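Do Robots Have Rules?

Yes, they do. Robots get bossed around even more than you do, and they never get to say "in a minute."

At Golldale, two robot arms are learning to fold laundry. Sherif Mahrous wrote their rule sheet. It has 11 rules, and most of them are for the humans.

Rule 2 says hands stay out while the arms have power. A robot arm can't tell your elbow from a sleeve — and it has been told to fold sleeves.

Rule 4 says everybody must know where the stop button is. Pointing in its general direction doesn't count. Sherif checks.

Rule 9 says one piece of clothing gets spread out at a time. The rest waits in the basket, and folded things go off to the side. (Yes, a robot has to keep its work space tidy. Your parents may want to read this part aloud.) 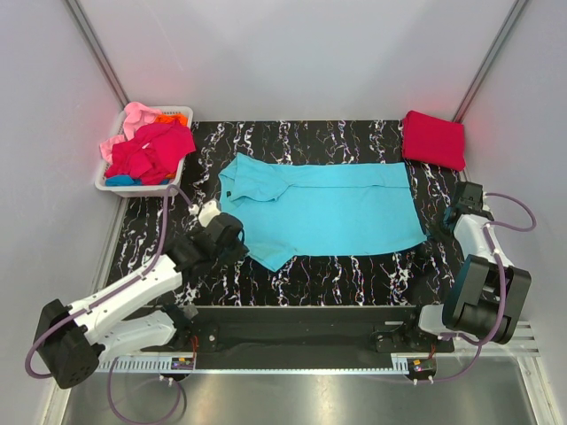 Blue shirt in the middle, basket in one corner, folded red piece in the other. Rule 9 in action!

The last rule is about slowness. New moves are tried at a crawl first, so a mistake is a small, slow mistake. Sherif says it works for people carrying soup, too.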